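4. Evaluation of the Lubis kit on a food serving task

4.1 Task and workspace
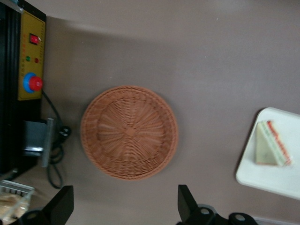
Figure 3. Workspace of the serving task from the wrist camera, with the basket between the two fingers and the sandwich on the white tray.

The Lubis kit is sold by Stotivov as a complete package for small kitchens and canteens: a two-finger gripper, a wrist camera, a mounting set and the software for teaching a new task by demonstration. The seller claims that a person without training in robotics can prepare a simple task in one working day. We wanted to test this claim under conditions which are close to those of a real buyer, so we did not change the fingers, the camera position or the default settings of the software.

The task is to take a sandwich from the tray and put it in the wicker basket. It was chosen together with the kitchen staff at our Skovport site, where the packing of lunch baskets takes a large part of the morning. A sandwich is a difficult object for this type of gripper. It is soft, its shape is a wedge, and the filling moves when the bread is pressed from the wrong side. The basket brings a second difficulty, as its rim slopes outward and a finger which comes down too early will touch the braid and push the basket away.

Other objects were left on the table on purpose. In Figure 3 a plastic container with baked food stands in the lower left corner, and a black cable lies in a loose coil beside the machine on the left side. A buyer of the kit will seldom have a clean table, and the guide of the product says that such objects "need not be removed". The emergency stop was kept in reach of the operator during all trials.

4.2 Procedure

Two operators prepared the task separately. Parvaneh Asadi had used an earlier gripper from the same seller, while Nerea Arroyo had no experience with robot arms and worked only from the printed guide. Each operator recorded 50 demonstrations, which gives 100 in total. The software then trained one model for each operator during the night, with no further input.

For the evaluation we ran 122 trials, divided equally between the two models. The tray was turned by hand before every trial, and the sandwich was placed at a new angle on it. A trial was counted as successful when the sandwich lay completely inside the basket and the bread was not torn. We did not count small marks from the fingers as damage, although the kitchen staff told us that they would prefer not to see them -- we return to this question in Section 5.

The basket was not fixed to the table. In a pilot series in April we had used tape under it, but this made the task easier than it would be in a kitchen, and the results of that series are not included here.

4.3 Results

The model of the experienced operator completed 48 of its 61 trials. The model of the new operator completed 41 of 61. The difference is smaller than we expected, and we take it as support for the claim that the guide is sufficient for a beginner. Both operators finished the recording before four in the afternoon, including the time to mount the gripper.

Most failures happened at the grasp. When the long crust side was turned toward the approaching finger, the gripper usually closed well. When the cut side was turned toward it, the finger sometimes entered between the layers and the upper slice was lifted alone. Failures at the basket were less frequent, and in most of them the sandwich came to rest on the rim. In two trials the gripper went toward the plastic container instead of the tray, and the operator stopped the arm.

We also compared the kit with the Hikbridge gripper, which has soft fingers and a higher price. It left fewer marks on the bread, but its camera must be calibrated again after each change of fingers, and the beginner could not do this without help. For a kitchen with one or two fixed products the Hikbridge may still be the better choice. For a kitchen where the menu changes every week, the short preparation of the Lubis kit seems to us more important than the marks -- provided that the seller improves the grasp on the cut side, for example with a longer and thinner fingertip.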